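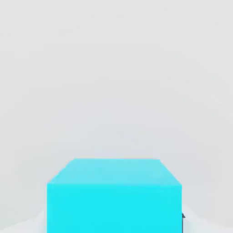
Cyan cube, rendered.

Gotlow float: anyone applying?
Small Investors' Corner > New issues

tinribs
Started August 12, 2019

Prospectus landed this morning, 566 pages of it. I have read 30 and skimmed the rest with a biscuit. For those who missed it, Gotlow make warehouse scheduling software, lost 157 million last year and would like us to share in the experience. Price range isn't out until next week. Anyone in?

MrsPettigrew_2
What did they lose it on? You can't spend that much on scheduling.

tinribs
"Sales and marketing", mostly. Also a new head office with a name.

Daiane Fagundes
I'll be applying, small amount. Revenue is growing, customers renew, and the loss is mainly them hiring ahead of demand. People said all this about Drirnevora in February and it's well up since. You can't value a young software firm like a biscuit factory.

oldbear
I'd quite like to value one like a biscuit factory. Biscuit factories sell biscuits for more than they cost.

Daiane Fagundes
And grow at two per cent a year. Each to their own.

Cauã Figueiredo
Has anyone looked at the share classes? Founders keep the B shares with 30 votes each. We'd get the A shares with one. So if they decide to buy Nuller, as the papers keep hinting, we can write them a stern letter.

tinribs
Missed that. Which page?

Cauã Figueiredo
Under "Description of share capital", well after the point where you ran out of biscuit.

MrsPettigrew_2
That settles it for me. I had Russo shares with the same set-up and the AGM was like watching someone else's family argue about a caravan.

Daiane Fagundes
Plenty of good companies have two classes. If you don't trust the founders, don't buy, but then the votes wouldn't have saved you either.

oldbear
They might have saved me a bit.

Cauã Figueiredo
Lock-up is six months, by the way. I'd sooner wait and see what the staff do with theirs when it ends.

tinribs
Sensible. I'll probably put in for the minimum and complain about it on here.

MrsPettigrew_2
Does anyone know if you can apply through an ISA? My broker's site just says "coming soon".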